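Small Bathroom Makeovers: Your Questions, My Answers

Since I put up the posts about redoing our tiny bathroom, my inbox has filled up with the same handful of questions, so I'm gathering the answers on one page. I'm not a contractor. I'm a person who has now redone two small bathrooms and made most of the mistakes available to me. Last updated 12/05/2020.

Where do I even start?

With a tape measure and a pencil. Before you fall in love with anything in a showroom, write down the width of the room, the depth, the swing of the door and where the pipes come out. I skipped the door swing the first time and ended up with a vanity that the door banged into every single morning (I have the dent to prove it).

How much should I budget?

It depends so much on where you live that I don't like giving totals. What I will say is that I put $400 aside for surprises and spent every bit of it on a rotten patch of subfloor. If your house is old, set aside more than that!

Can I mix two bold wall finishes in a small room?

Yes, and please do! People get so nervous about this one. My friend Carmela Garrido has strong feelings on the subject and swears every small bathroom should be white from top to bottom. I love her, but no. A strong pattern on one wall and something with a bit of veining on the next can look terrific. Keep the colors in the same family if you're worried, or let one be gray and the other warm and see how you feel after living with samples for a week.

Is it OK to hang pictures in a bathroom?

Sure. I'd keep anything you'd be heartbroken to lose out of there, and stick to prints behind glass or acrylic. Go bigger than you think, too. One large landscape beats a scatter of little frames, especially on a busy wall – the eye gets somewhere to rest.
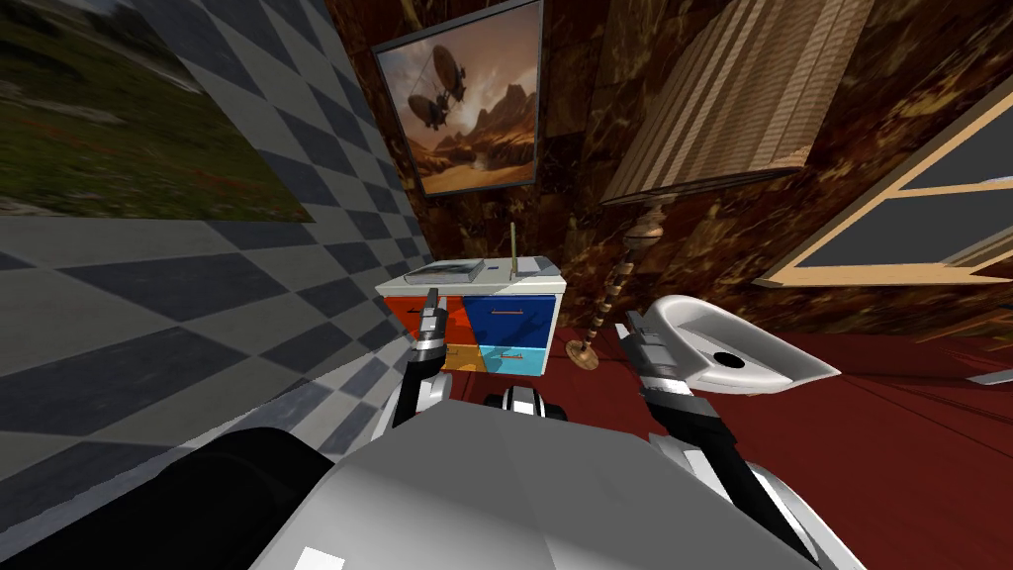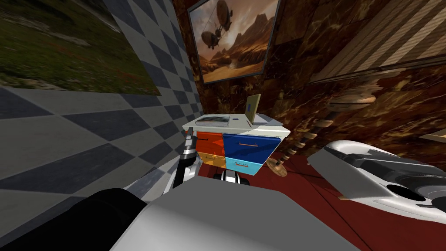
White basin in the first picture; checkered tile, brown marble and wall art in the second.

Which way should patterned tile run?

Lay a few rows on the floor and look at them from the doorway. Diagonal layouts are lively, but you'll be cutting a lot more tile along the edges, so buy extra. I ran out with one corner to go and had to wait until June for the next batch, which didn't quite match. I've stopped seeing it. My mother has not.

Do I need to seal marble?

Real marble, yes. Ask whoever sells it to you what sealer they like and how often to redo it. And keep vinegar cleaners far, far away from it. If you go with a marble-look panel, follow the maker's instructions and enjoy your free weekend.

Blinds or curtains?

Blinds, for me. Fabric curtains in our old place never seemed to dry out and got musty by the end of every winter. Something you can wipe down is so much easier to live with, and stripes hide water spots pretty well.

What about ventilation?

Get the fan! Rongrong Wan wrote in to ask if opening a window is enough, and I suppose it could be if you're better about it than I am. In January I am not opening that window. Make sure the fan vents outside and doesn't just blow into the attic.

How long will it take?

We planned on two weeks. It took six. If you only have one bathroom, make friends with your neighbors before you begin.

Can I send you pictures of mine?

Please do – I love seeing them! Use the contact form and tell me which wall is giving you trouble.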